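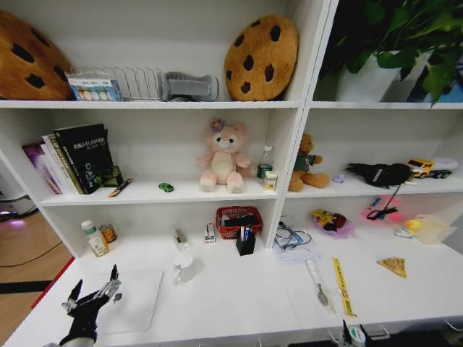 Visit to the Grekska Paper Mill and Bindery

In June, members of the Lullby Society for Book and Paper Arts traveled to Grekska for the mill's annual open day. The party numbered 13, including two student members, and was received at the gatehouse by Palesa Mofokeng, head of production, who accompanied the group for the whole of the morning.

The mill stands on the east bank of the Chin, from which it has drawn its water for 106 years. The original wheel pit is still in place under the beater room floor and may be viewed through a grating. Power now comes from the town supply, but the water is still taken from the river and passed through settling tanks behind the main building. Ms. Mofokeng explained that the hardness of the water changes with the season, and that paper made in early spring takes sizing differently from paper made in the fall. The mill keeps a bound record of these differences, and members were allowed to consult the older volumes.

Work in the beater room begins with cotton offcuts bought from shirt makers. These are sorted by hand, cut, soaked and beaten for several hours. The noise in this part of the building is considerable – ear protection was provided – and most questions were held until the group reached the vat room next door.

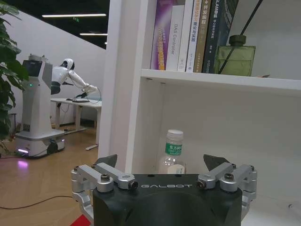

Two vats were in use on the day. The vatman and coucher work as a pair and speak very little, since the rhythm of the work sets the pace for both. Each post of sheets is pressed, separated and carried upstairs to the drying loft, where the sheets hang in spurs of four or five over waxed ropes. A post of the mill's heaviest drawing paper was being hung during our visit. Members with experience of hand papermaking remarked on the evenness of the deckle edges.

After a short break for coffee, the group moved to the bindery, which was added to the business when the mill took over the stock and tools of Clollarico, a maker of account books. Much of the old equipment remains in daily service, among it a board cutter, a nipping press and a ruling machine that is still used for music paper. The bindery is now completing an order of 1000 blank registers, quarter bound in cloth, with paper sides marbled on the premises.
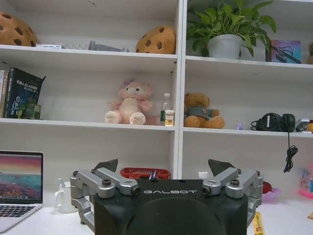 Volume 13, Number 2

The marbling demonstration proved the most popular part of the program and ran past its allotted time. Members were invited to prepare a sheet of their own, and these were sent on by mail once dry.

The Society's secretary asked about training. Ms. Mofokeng replied that the mill takes one apprentice at a time, for a term of three years, and that the present apprentice will finish next summer. Applications are accepted by letter only and should include a sample of handwork in any material.

The mill shop sells seconds by weight. Members planning a private visit should note that it is open on Thursday afternoons and that the drying loft is reached by a steep stair with no elevator.

The Society records its thanks to Ms. Mofokeng and to the staff of the vat room and bindery for their patience and hospitality.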